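Sorting the crayons, and whether it is worth anyone's time

Angeliki Margaritis has a low opinion of storage advice, and she has given a fair amount of it. For 10 years she has run the supply room at the Kiltgate after-school program, where crayons come in by the carton and end up under the radiators. When I asked what she thought of the color-sorting craze, the one with matching baskets for every shade, she put down her coffee.

"Who is it for?" she said. "A six-year-old wants the blue one. She'll dig for it. Digging is half the fun."

I had come expecting a convert. Brastlow, the parent newsletter that sent me, has run several pieces in favor of baskets, and its readers seem to love them. Margaritis owns plenty of baskets herself. Her quarrel is with the claims made for them — calmer children, longer attention, less waste — and she would like to see where any of that was measured.

"I've read that sorted crayons last longer," she said. "Last longer than what? They break when you step on them. They break when you press too hard. A green basket doesn't change that."
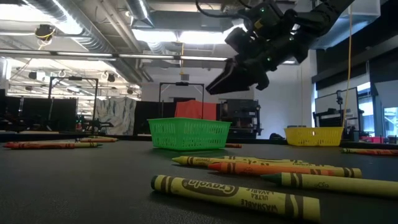 Crayons on the table beside a green basket.

She does allow that a basket with holes in the sides is better than a shoebox. You can see what's in it, and the crumbs fall out when you shake it over the trash. She dislikes lids, which get lost, and she dislikes labels even more. The Gralley set, which she tried last fall, came with a printed card for each color and a chart for the wall. The cards were gone in two weeks.

What about washable crayons? She shrugged. They wash off some things. She has a painted door at Kiltgate that she would invite any manufacturer to come and look at.

Her own method takes up very little of our conversation. Whole crayons go in one basket and stubs go in another. Anything without a wrapper counts as a stub, however long it is. At closing time the children sweep what's on the table toward themselves and drop it in by the handful, and if a stub lands with the whole ones she leaves it there until January, when she goes through everything.

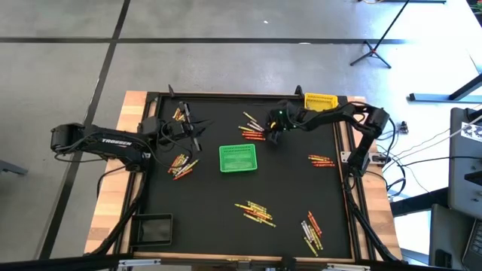

Hou wrote to the newsletter after an earlier column to say that this kind of thing is fine for a big program but hopeless at home, where two children will fight over the same orange until somebody puts the oranges in a place of their own.

I read her the letter. She listened to the end and asked how many oranges they had.

"Buy another orange," she said. "That's cheaper than a system."

I pointed out that the letter had a point about fairness, and that some kids do like lining things up by color. She agreed with the second part right away. Some of hers do it without being asked, reds with reds, and she lets them. "That's play. I have no problem with play. I have a problem with a parent doing it at 10 at night and calling it learning."

I'm still not sure she's right about the lids.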